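Resetting the small room, part 2: trash and the sofa

Last month I covered the shelves and the floor plan. What remained was the sofa side, and that comes down to a waste problem and a fabric problem.

Waste first. I use an open mesh basket with no liner. Liners in a basket this size slip down inside the rim and then have to be fished out along with everything else. Mesh has one real drawback: fine debris goes through it. Crumbs, pencil shavings and tape dust go to the kitchen bin. The basket takes wrappers, paper and packaging only. Bottles go to recycling with the cap on, which is the rule at the depot here. Asnakech Alemneh wrote in after part 1 to say her depot wants caps off, so check yours.

I empty it on Monday evening whether it is full or not. Before that I went by level, and the level was always judged to be fine.

The sofa is covered with a loose slipcover, seat only. A fitted cover would look better and take longer to get on and off than I am prepared to spend. The loose one shifts forward with use. My method:

Clear the seat completely.
Pull the cover off and shake it outside.
Vacuum the seat and the gap at the back with the crevice tool.
Put the cover back with more overhang in front than seems necessary.
Tuck the rear edge in by hand, working from the middle outward.
Pillows last.

Clearing the seat is the slow step. Tape and cords collect there because it is the nearest flat surface at sitting height. Tape now has a drawer. Cords are unresolved. I tried a Savton cord box and returned it, as the lid would not close over a bulky plug.

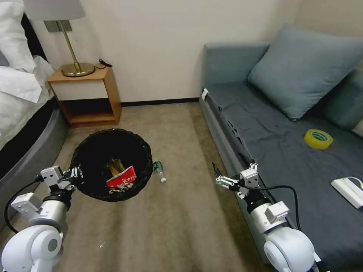
Filed under: Rooms / Upkeep

The basket on its way up, with a red-and-white snack package inside and a green bottle still on the floor beside it. The tape and the white cord were on the seat at this point, so step one was outstanding.

Part 3 will be the closet, once Hagos Yimer gives me back the drill.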